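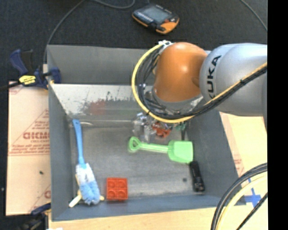

Unit 7: Sorting and Storing Mixed Household Goods

Print this page | E-mail this page

Long-handled articles present a particular difficulty in shared storage, as they seldom stack and tend to hide smaller goods beneath them. Students should consider how each article rests when it is placed in an open bin. The green toy shovel lies almost flat along the floor of the gray bin, while the blue-handled brush has a pale yellow article partly hidden under its head. A sorter who records only what is plainly visible will miss such an article.

The Dedlow method, as taught in this course, proceeds by shape first and by use second. Long articles are removed and grouped by length. Soft heads - brushes, dusters and mops - are stored with the head uppermost. Small articles are then placed in a shallow tray and listed.

Required reading: Srisuk handbook, chapter 8.

Written work: Submit one page, not to exceed 50 lines, on the storage of long-handled goods in a home or school of your choice. Papers are to be delivered to Anong Paisan at the Taltville office by 12/31/19.

Print this page | E-mail this page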